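Notebook, pack-out bench, Friday, March

OK, long one today, get a coffee. I got in before the line started and had the arm to myself for a good stretch, which never happens, so I went back to the put-away job that's been bugging me all month (the returned cans, the ones Sandoval sends back with dents and wants sorted by hand).

Quick recap for Vaughn, who was out. Until January, returns were two people at the end of the shift, standing at the cabinet, can after can after can. Bend, drawer, up again. Last year the returns log closed at 2990 cans and every one of them went through somebody's wrist. The plan is that the arm takes the dull half, the putting away, and the person keeps the looking half: is it dented, is it leaking, does it go back or go out. I still like that split! But it changes the job more than I expected when I wrote the proposal, and I want that down on paper while I remember it.

First thing, the drawer. Remo opens it all the way before a run now, right to the stop. We tried half open on Tukia (the old script) and the fingers came down too close to the front edge of the top for my taste. With it pulled right out there's room to come over the corner and go straight down. I left the bowl up on the top on purpose, toward the back on the left, so the planner has something it has to leave alone.

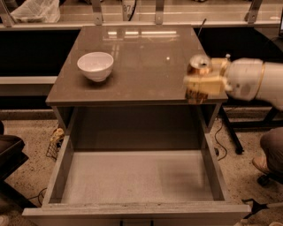 Photo: Bronavdale workshop, returns cell notebook

Grip was around the middle of the can, fingers wrapped, can upright, out over the front right corner with the drawer empty underneath. I like that grip. Higher up and you're fighting the rim, and lower down there's nothing left to let go of once you're inside the drawer. Remo wants to try it a finger's width lower anyway, fine, he can have Monday's slot if he writes it up (Remo, I mean it, WRITE IT UP).

The shine on that top is still a nuisance. You get the ceiling lights back as long white streaks along the far edge. I'd like a matte mat on there, the dark rubber kind. Forkonon quoted 454 for a cut-to-size one, which seems a lot for a mat, so I'm going to ask the canteen where they got theirs.

Now the people part. I sat with the late crew at break and asked how it's been. Mixed! The bending is gone and they're all glad about that. What they don't love is waiting. When you do the whole job yourself you set your own speed, and now there's this thing that takes its time, and you stand there holding the next can feeling silly. One of them has started checking two cans ahead and lining them up, and that helped so much that I want to make it the normal way to do it, with a proper little rack. The other complaint was the stop button: fine if you're right-handed, a stretch if you aren't. Easy fix, should have asked in January.

Also the pay grade question came up again. If the job is now mostly inspection, is it an inspector's job? I said I'd take it upstairs and I will. Vaughn, you know the grades better than me, can you look at the wording before I do?

To do:
speed up the return move with the hand empty, leave the loaded move alone
rack for 12 cans, left side, elbow height
second stop button
sweep under the cabinet, please, whoever's in first
order gripper pads before the counter hits 3000 cycles

Ran out of time for the dented ones. Starting with those on Monday after Remo's slot, worst dents first.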